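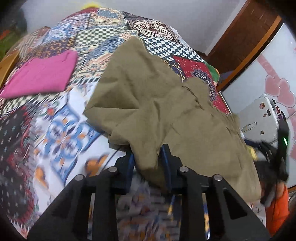

Can a robot fold laundry on a bed yet?

Essam Kamel
Posted July 15, 2026

I do the wash for a small guesthouse and most of it gets folded on top of the beds, because there's no table big enough. A big khaki cloth on a patchwork quilt is a normal job for me. Is there a machine I can buy that would do this? Budget is 2000 dollars. It doesn't have to be fast. I don't want something that only does T-shirts.

lintandlevers

Not for that money, no. Grabbing the cloth is the easy part. Two fingers with soft pads can pinch fabric fine. The trouble is finding a corner once the thing is in a heap, and on a busy quilt the camera also has to work out where the cloth stops and the bed starts. Wrinkles look like edges and edges look like wrinkles.

We tried an arm at the Plesstead laundry last November. It did 80 hand towels in a shift on a plain white table. Large pieces came out as a lump, so we went back to doing those by hand. If you want to try anything, start with small flat items on a plain surface.

Mirnance

my cousin has a folding machine, you clip the shirt on and it pulls it in. wont take sheets. he sold it I think

Kamel

Thanks both. Would a plain sheet over the quilt help, or is the soft mattress a problem too?

lintandlevers

The sheet would help if it isn't khaki. The mattress still gives when you press on it, and ours was never set up for that.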